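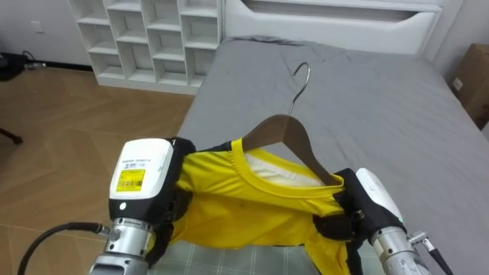 Chapter 7
Knit Fabrics and the Care of Cut-and-Sewn Garments

7.1 Scope of the chapter

Chapters 2 through 6 dealt with fiber, yarn, and woven cloth. In this chapter the subject is knit cloth, and in particular the light single knits used for T-shirts, undershirts, and sleepwear. The first half covers how the cloth is built and why it stretches, curls, and shrinks. The second half covers how finished garments should be washed, dried, hung, and folded so that they keep their size and shape.

The reader should already be able to tell warp from weft, to state the difference between staple and filament yarn, and to read a yarn count. Students who skipped Section 3.4 on yarn twist should go back to it before reading Section 7.5. Twist is the main cause of the side-seam problem described there, and it is not explained a second time.

Terms set in capitals on first use are listed in the glossary at the end of the chapter.

7.2 The loop as the basic unit

A woven cloth is made from two sets of yarns that cross at right angles. A weft knit cloth can be made from one yarn. The yarn is bent into a row of loops, and each new row is drawn through the row before it. A row of loops running across the cloth is a COURSE. A column of loops running along its length is a WALE.

In a woven cloth the yarns lie nearly straight, so the cloth can lengthen only a little before the yarns themselves must stretch. In a knit, each yarn follows a curved path. When the cloth is pulled, the loops change shape first. A loop pulled sideways becomes short and wide, and a loop pulled lengthwise becomes tall and narrow. The yarn has hardly been stretched in either case. It has only moved.

This movement accounts for most of the comfort of a knit garment and for most of its faults. A loop that moves easily under load may fail to move back when the load is taken away. Friction between the yarns holds it in the new position. Cotton, which has little spring of its own, is the usual offender. Wool recovers better, and a small share of elastane in a cotton yarn improves recovery a good deal.

The number of wales and courses in a given length is the STITCH DENSITY. It should be measured on cloth that has been laid flat, without tension, for long enough to settle. Measurements taken on cloth straight from the roll are of little use, for the roll was wound under tension and the courses are still drawn apart.

7.3 Single jersey

SINGLE JERSEY is knit on one set of needles, with every loop drawn through in the same direction. Its two sides differ. The face shows the legs of the loops as small V shapes in vertical lines, and the back shows the heads and feet of the loops as rows of half circles. The face is smoother and takes print better.

Single jersey curls when it is cut. The top and bottom edges roll toward the face, and the side edges roll toward the back. The curl comes from the bent yarn trying to straighten. It cannot be pressed out for good, and a cutting room has to plan for it. Common measures are a light starch along the edge, a wider seam allowance, and short lay lengths.

Double knits, such as rib and interlock, use two sets of needles. The forces on the two sides oppose one another, and the cloth lies flat or nearly so. They are heavier for the same yarn and cost more to make.

7.4 The neck opening

The neck is the part of a T-shirt that fails first. It is cut as a curve, so that the edge runs along the courses in some places and along the wales in others, and it must stretch over the head each time the garment is put on. A strip of rib is sewn around it. The strip is cut shorter than the opening and stretched to fit during sewing, so that when relaxed it draws the edge in.

Two faults are common. If the strip is too long, the neck stands away from the body and ripples. If it is too short, the jersey below it gathers into small puckers, and the stitching may break the first time the neck is stretched. A shoulder tape, sewn along the seam from the neck to the sleeve, limits stretch across the shoulders and carries much of the garment's weight when it hangs.

A hanger should be passed up through the hem and out at the neck. Forcing it down through the neck stretches the rib along its whole length. One such use does no lasting harm to a sound garment. Repeated use does, and the effect is greatest on wet cloth, where the yarns slip over one another and then dry in the stretched position.

7.5 Changes in washing

Knit cloth leaves the factory longer and narrower than it would be at rest. Knitting, dyeing, and finishing all pull it lengthwise. Water and motion let the loops return toward their relaxed shape, and the garment becomes shorter. This is RELAXATION SHRINKAGE. Most of it takes place in the first few washes, and tumble drying brings it on faster than line drying does.

The amount is given as a percentage of the original length. A body panel marked with a line 100 cm long, and found to measure 93 cm after washing and drying, has shrunk by 7 percent. Length and width must be reported separately. It is quite possible for one to fall while the other rises, and a single figure for area hides this.

SPIRALITY is a second change. The wales lean to one side, and in a garment with side seams one seam travels toward the front while the other travels toward the back. The cause is unbalanced twist in the yarn, made worse by machines with many feeders. Plied yarn, or alternate feeds of S and Z twist, reduces it. No method of ironing will correct it for longer than one wash.

7.6 A worked case: the Kedwood shirts

The Kedwood mill supplied two lots of single jersey to a maker of work shirts. Both lots were sold under the trade name Heltitico, and both had the same stated weight. Shirts from the first lot gave no trouble. Shirts from the second came back with twisted side seams and short bodies.

Radymyr Stasiv, who ran the test room, began with 18 shirts from each lot. He marked each shirt on the front panel, washed it, dried it flat, and measured it again – a plain test, and one that any school laboratory can repeat. The second lot shrank more in length and showed clear spirality. The first showed little of either.

The yarn records explained the result. The first lot had been knit from two-ply yarn. The second had been knit from a single yarn of the same total thickness with a much higher twist. Weight alone could not have shown the difference, and weight was the only property named in the purchase order. The revised order gave limits for stitch density, length shrinkage, width shrinkage, and seam twist, with the wash method stated in full.

We return to these shirts in Section 7.9, where the records are used to practice writing a cloth specification.

7.7 Before reading on

Obtain a cotton T-shirt that has been washed many times and a magnifying glass. Lay the shirt flat on a table and smooth it by hand without pulling. Find the face and the back of the cloth, and follow a single wale from the hem toward the neck. Note whether it runs parallel to the side seam. Then measure the neck opening at rest, stretch it gently, release it, and measure it again after a short wait. Keep the figures – they are needed for the first exercise in Section 7.8.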